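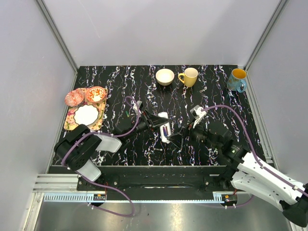

Figure 1. Bowl, mugs and patterned tray. The blue mug has a mottled glaze and a yellow interior.

Lurcombe School of Applied Arts
Ceramic Materials, Unit 2: Glazes for Tableware
Handout prepared by Britta Meinecke

1. What a glaze is

A glaze is a thin layer of glass melted on to the surface of a clay body. It is applied as a powder mixed with water and becomes glass in the kiln. Most glazes have three parts: silica, which forms the glass; a flux, which lowers the melting point; and alumina, which stiffens the melt so that it does not run off the pot.

2. Earthenware and stoneware

Earthenware is normally fired at a little over 1000 °C. The body remains porous, and the glaze must do the work of keeping liquids out. Stoneware is fired higher and the body itself becomes dense. A chip in the foot of an earthenware mug will therefore let in water, whereas the same chip in stoneware is chiefly a matter of appearance.

3. Colour

Colour comes mainly from metal oxides. Cobalt gives blue, even in very small amounts. Copper gives green in most kilns and red where the air supply is restricted. Iron gives a range from pale honey to black. Commercial stains are more predictable and are commonly used for bright yellows. A mottled surface may be produced by layering two glazes, by sponging, or by the way certain glazes separate as they cool.

4. Faults

Crazing is a network of fine cracks caused by a glaze that shrinks more than the body. Shivering is the opposite fault, in which flakes of glaze lift from rims and handles. Shivered ware must not be used for food. Pinholes usually indicate gas escaping late in the firing.

5. Coursework

Students should prepare 13 test tiles using the Albers base recipe issued in January. Each tile must be marked on the back with the recipe number and firing temperature. Batch weights are to be recorded in grams. The standard batch is 260 g dry weight.

Tiles and notebooks are to be handed to Sabina Malý in the glaze room by 15th March. Dust masks must be worn whenever dry materials are weighed.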